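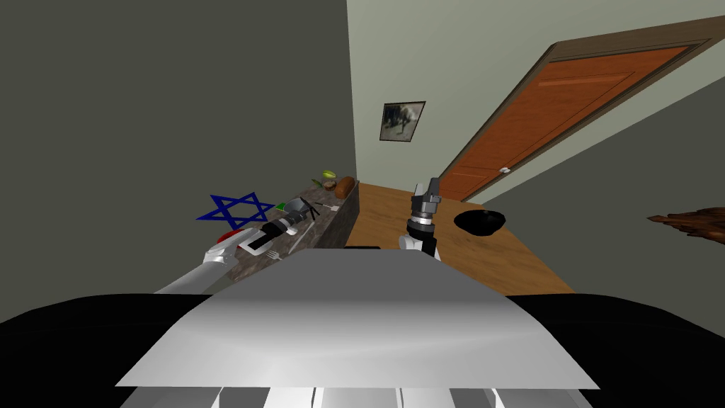 March – right arm hold fault, Rumwood kitchen scene

Bench: Bustelik simulator, two-arm model, Coutinho bridge between planner and joint controllers. Scene is Rumwood, the version with the stone counter meeting the wooden table. Hardware not powered at any point today.

Problem as first noted, 9:40. Run 19. Left arm gets its reach targets over the counter and tracks them. Right arm gets a target for the bowl on the table, goes to hold partway through the approach, and stays in hold until the episode times out. Planner log reports "right: at goal" for the whole of that stretch. No warning and no error code, and the episode is scored as a normal timeout.

I had seen something like this last week and put it down to a bad grasp pose. That was wrong, and the entry for that run should be read with this one.

What was ruled out, in order

Grasp pose. Solved the inverse kinematics offline for the bowl target with the recorded torso pose. Solution exists, well inside joint limits, no singularity near the path.

Gripper state. Commanded open, reported open, finger positions agree with the command. The grasp stage never starts, so nothing downstream of it matters.

Bridge dropouts. Logged every message across the Coutinho bridge for a full episode. Right arm targets arrive on time. The controller receives them and does not act on them.

Payload and gains. Swapped in last month's gain file. No change. Swapped it back.

Render load. Ran without the head view. Same fault, same tick. At least it repeats.

Found, 11:15

The self-collision monitor is setting the hold. It checks each arm link against the torso shell at a clearance of 15 mm. The shell used for the check is a single convex hull wrapped around the chest plate and both shoulders together. The real surface drops away between the plate and the right shoulder and the hull fills that gap in. When the right forearm comes back toward upright it crosses into the filled volume and the monitor trips, with plenty of space left on the visual mesh.

The left arm can trip it too, in principle. Its targets in this task keep it out and forward, so it doesn't.

A false trip by itself is an annoyance. The part worth writing up is what the hold does afterward. Three separate things:

1. The hold is latched in the joint controller and is not passed back over the bridge. The planner has no field for it.

2. The planner's "at goal" test compares the commanded pose with the measured pose. During hold the controller overwrites the commanded pose with the measured one. The difference is zero by construction, so the test passes.

3. The incoming target is still stored while the hold is on. On release, the controller goes straight to the newest stored target with no ramp.

Item 3 is the safety matter. In simulation it costs a strange-looking jump. On the Zunthorpe cell, with the same bridge build, the arm would step toward a target it has been ignoring for as long as the hold lasted, and the operator's screen would have said "at goal" the entire time. Anyone looking at that screen could reasonably put a hand on the table.

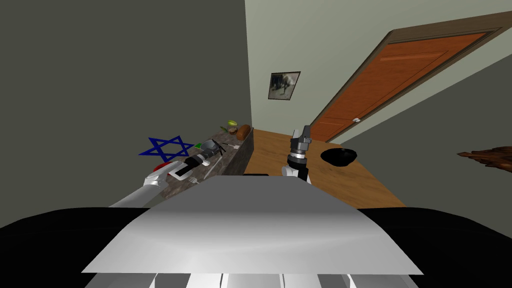 Forced release test, 1:30. I let the hold stand for 2,000 ticks, then cleared the latch by hand from the console. Before clearing I wanted the held pose on record, as the joint log alone doesn't make it obvious how wrong the status is. The head view does that well enough: the right gripper is pointing upward just left of the black bowl, above the table, and the "goal" it is supposed to have reached is a downward grasp on the rim. The left gripper is over the front edge of the counter beside the red object, where its target puts it. Status line for both arms at this point was identical. With the latch cleared, the right arm's first commanded step exceeded the joint velocity limit on the shoulder and elbow. The limiter clipped it, and the arm then ran at the limit until it reached the stored target.

Repeated with a short hold of 300 ticks. Same behavior. The length of the hold makes no difference if the target is static. If the target is moving, the step grows with however far the target has gone. Did not test the moving case to its worst extent and don't see a need to.

Also tried releasing the hold with the stored target deleted first. The arm stays put and the planner continues to report "at goal". That is safe for people and useless for the task, but it gives us a starting point for the fix.

Changes made today

Torso collision shape split into three hulls – plate, left shoulder, right shoulder. Clearance left as it was. The false trip is gone on the recorded path. I have not lowered the clearance to get rid of it and would ask that no one does.

Hold state added to the bridge status message, one flag per arm. The planner treats the flag as a fault and stops sending targets to both arms. Stopping both is on purpose. The left arm carrying on by itself is how this stayed hidden.

"At goal" now compares the measured pose with the planner's own target, kept on the planner side where the controller can't overwrite it.

Stored target cleared on entry to hold. Release now needs a fresh target and goes through the normal ramp.

Checked after the changes by putting the old single hull back in to force a trip. Right arm holds, flag shows, both arms stop, planner reports a fault with the link pair named. Released with a fresh target, ramp looked normal in the log, no clipping by the limiter. Put the split hulls back afterward and confirmed the file in use by checksum.

Still open

The scoring script counts a held episode as a timeout. Older results from Rumwood may include some of these. They can be picked out from the joint logs: measured and commanded pose exactly equal, to the last digit, for more than a few ticks. Script for that is half written.

Hull split was done by eye from the mesh. Needs a proper check against the drawings, the inner edge of the right shoulder in particular.

Unclear why the left arm's hold flag flickers once at startup. It clears before the first target goes out. Logged it and left it alone.

Zunthorpe cell: bridge build is the old one. Tag is on the disconnect and stays there until the new build is loaded and the forced trip has been repeated at reduced speed with the table clear and the gate shut. Do not run the bowl task on it before then, including with the brakes test script, which uses the same release call.

Stopped 5:20. Logs and both controller configs are in the shared folder under the run number.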